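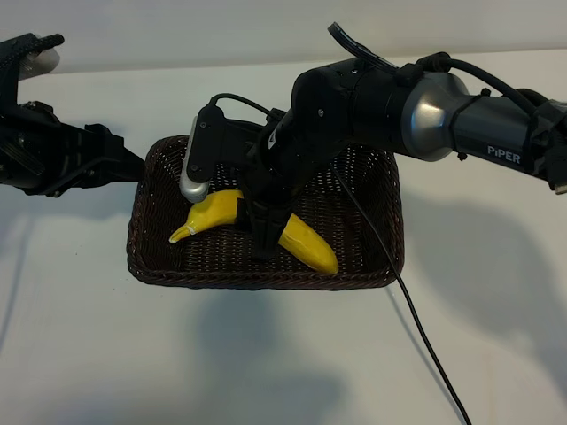
Thiện Mai
Contributing Writer, Food & Home

I moved to Kerncombe with two suitcases and a firm belief that bananas went in the fridge. My neighbor across the hall caught me doing it the first week and I don't think she's ever let it go. She grew up over a produce shop on Serkent Street, and she has opinions about fruit the way other people have opinions about baseball.

So this winter I decided to finally learn how to keep fruit at home. I was throwing out a shameful amount of it! Pears were the worst. I'd buy them hard as rocks, forget them for a few days, and then find them brown all the way through (every time, same story).

First stop was the Saturday market, where a grower let me squeeze far more pears than I paid for. You press up by the stem, she told me, never the belly. If the neck gives a little, eat it that day. I've done this ever since and I feel like a wizard.

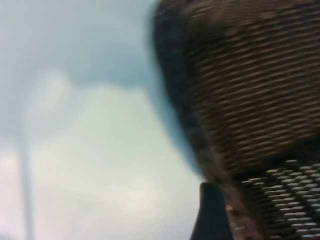
By Thiện Mai | Tuesday, February 21, 2017

Apples turned out to be my real trouble. I'd been piling them in with everything else, and apples give off a gas called ethylene that hurries their neighbors along. Great if you have a stubborn avocado, terrible if you have six ripe peaches and a weekend away. Mine now live in the crisper by themselves, in a bag with a few holes poked in it, and they stay crunchy for weeks.

Citrus is easier. A few days on the counter is fine, longer than that and I move it to the fridge. Berries I don't wash until I'm about to eat them - my mother has been telling me this since I was nine, and I owe her a phone call. Tomatoes stay out, stem side down, and I will argue with anybody about that.

Bananas? I buy them in two shades now, some yellow and some green, and keep them away from the apples. The spotty ones get peeled and frozen for bread. There are 500 grams of them in my freezer as I write this, and my sister is coming in April, so she'd better be hungry.
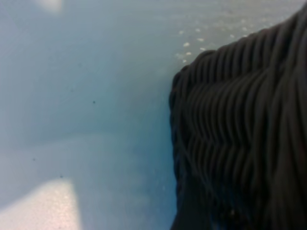
Can I put a banana in the fridge once it's ripe?

Go ahead, as long as it's fully ripe first. The peel will turn dark but the inside stays good for several more days. A green one put in too early may never ripen properly.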